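Lists > Trorkbridge Arm Users > Archive > Messages

Search this list Subject Author Go

Subject: Re: how many demonstrations for whiteboard writing?
From: Edmund Ostrowski
Date: 04/05/2022

On the list, L. Đorđević wrote:

> We are starting on a writing task and would like to hear from anybody
> who has collected for one. The plan is to have an operator drive the
> arm, marker in the gripper, and copy a character from a card. We want
> to train a policy on the recordings. Three things we can't settle:
>
> 1. How many demonstrations before training is worth the trouble?
> 2. Do we record bad strokes or throw them out?
> 3. Fixed camera, wrist camera, or both?
>
> Our pick and place set was easy by comparison. Any numbers are welcome.

I can answer most of this from our own set, which we finished in October. We called it Plellota. It is whiteboard writing only, one arm, one operator station, and we kept 700 episodes after review. We used the Wumeseo logger for all of it.

On your first question. We trained on small subsets as we went along. With 30 episodes the arm went to the board and made a mark, but the mark had little to do with the card. The full set copies single strokes well and most two-stroke characters. Three-stroke characters are still poor. The usual failure is that the second stroke starts in the wrong place, and everything after that is wrong too. If I were doing it again I would collect fewer single strokes and put the time into the gap between strokes, where the marker lifts, travels and comes down again. Our operators rushed that part. They treated it as dead time and the recordings show it.

On the second question, keep them, but label them. We threw out bad strokes for the first stretch of collection and I regret it. A stroke that wobbles and is then corrected is useful. A stroke where the marker has slipped in the gripper is not, and those should be marked so you can leave them out of training. The logger has a free text field for each episode. Don't use it for this. Every operator will write something different. Set up a fixed list before you start. Ours ended up as good, recovered, slipped, and stopped early.

The slipping was our biggest problem. A marker barrel is round and smooth and the fingers let it creep upward under pressure. After a while the operator is pushing lower to get the same line, and the arm positions in the recording no longer match the early ones. We now check the tip height against a block after every 18 episodes and reseat the marker if it has moved. It takes very little time. Wrapping the barrel in tape helped less than I expected.

On the third question, both if you can manage it. The fixed camera gives you the whole character and the wrist camera gives you the contact. If you can only have one, I would take the fixed view and work on the lighting before anything else. A glossy board under ceiling lights will reflect them straight into the lens, and the strokes go pale or vanish where the reflection falls. The arm's shadow is a smaller nuisance and seems to do no harm in training.

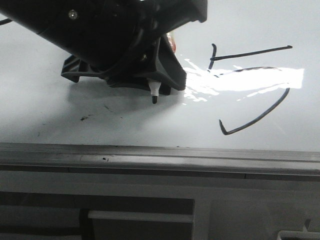

Should the board be wiped between episodes?

Wipe it before every episode for the main set, then collect a smaller set on a board that already has writing on it. Keep the two apart in your file names. A policy trained only on a clean board will treat old ink as part of the character it is supposed to be copying.

A few smaller points, in no order.

Start the recording before the marker gets near the board and let it run until the arm is clear again. We trimmed too tightly at first and had to recollect.

Cap the marker at breaks. A marker that is drying out gives a gray line, and that changes what the camera sees over the course of a session.

Rotate operators. We had 3, and you can tell them apart from the recordings by how they make a curve. With only one, the policy picks up that person's habits and nothing else.

Write down the marker width. I did not, and now I can't say for certain which episodes used which.

I can send the label list and the script that checks for missing camera data. Write to me off list. I can't share the recordings themselves yet.

Edmund Ostrowski
Trorkbridge

Comments on this message

tmk: Did you record force at the wrist or only joint positions? We get broken lines with positions alone.

E. Ostrowski: Positions and gripper opening only. We get broken lines too, mainly near the far edge of the board. Force would probably help.

benchfour: Seconding the fixed label list. We had eleven spellings of "slipped" in ours.

L. Đorđević: Thank you, this is what I needed. We will set up the labels first and start with two-stroke characters. I will post our counts when we have them.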